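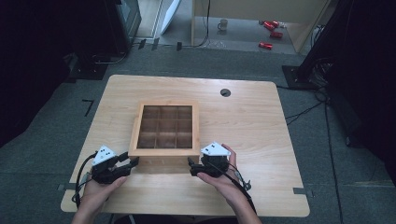
Laborbuch Studienprojekt Robotik, Arbeitsgruppe Handgreifer
Eintrag Juni, Beginn 14:20 Uhr
Anwesend: Nisreen Salameh, Khalil Saab, Jhair Urrego (Protokoll)

Aufgabe
Beidhändiges Ausrichten und Versetzen des Sortierkastens (neun Fächer, ohne Deckel) mit den beiden handgeführten Greifern. Die Aufnahmen dienen als Grundlage für das Lernverfahren im Teilprojekt Groritz.

Aufbau
Der Kasten steht leer auf dem hellen Holztisch, die Vorderkante zur bedienenden Person. Beide Greifer setzen an den vorderen Ecken an. Die Markerplatten sind oben montiert und müssen während des gesamten Durchgangs nach oben zeigen. Kabel seitlich nach unten führen, nicht über die Tischplatte.

Durchführung
Vorgesehen waren 60 Durchgänge, davon wurden 19 verworfen. Häufigste Ursache: Die rechte Markerplatte wurde beim Anheben so weit gekippt, dass die Lageerfassung abbrach. Bei 3 der verworfenen Durchgänge schlossen die Backen ungleichzeitig, der Kasten verdrehte sich. K. Saab hat die Handhaltung daraufhin angepasst: Greifer von unten stützen, Daumen seitlich oder hinten anlegen. Danach keine Abbrüche mehr in der laufenden Serie.

Datenbestand
Gesamtzahl der gültigen Durchgänge im Projekt nach Übertragung: 2.692. Prüfung der Zeitstempel durch N. Salameh steht noch aus.

Offene Punkte
Zugentlastung am rechten Greifer ist zu kurz, Ersatz bei Herrn Hashemi angefragt.
Frau Aquino bittet um einheitliche Benennung der Dateien vor der Zwischenpräsentation.
Nächste Serie mit befüllten Fächern, Füllmaterial noch festzulegen.

Ende 17:05 Uhr, gez. Urrego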